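Derness House kitchen meeting, March – notes by Petronella

Started a bit after 6, once the kettle had boiled. Leopold Ruchti in the chair, me on the notes again (I don't mind, I get the good seat!). Apologies from the Arell end of the building, who have their own meeting.

Last month's notes were fine. Leopold asked me to fix the spelling of Đàm, and I have, sorry about that.

Kitty: we have $909 left. The new stove hood from Pristham is paid for, so no big bills coming. We agreed not to buy another toaster until the old one really gives up.
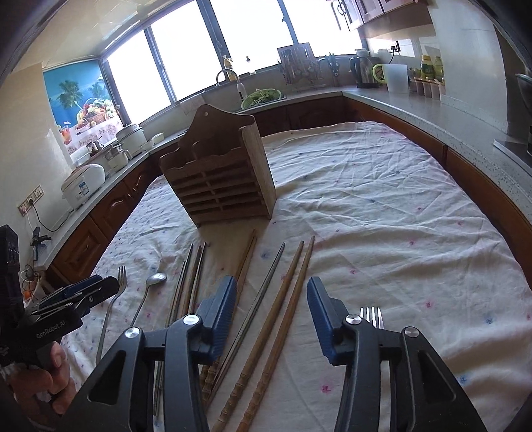
Utensils took up most of the evening, as I knew they would. Leopold wants everything in drawers, and I'd like the things we reach for every day kept out on the round table. We've got silver forks and spoons, dark chopsticks, bamboo ones with the ringed ends, and they all end up in one heap by the sink. I spoke up for the wooden holder with the scalloped back – it has slots in the front for draining, and there's a hole at the top if we ever want to hang it up. Agreed to try it on the table until the next meeting. Chopsticks get matched into pairs before they go in, please!

Tablecloth: stays. Leopold finds the little pink and blue flowers fussy but was outvoted. I'll iron it.

Any other business: the fridge shelf labels are peeling again. Leopold has a label maker and will bring it down.

Finished just before 8. Next meeting in April, same kitchen, and it's my turn to bring cake.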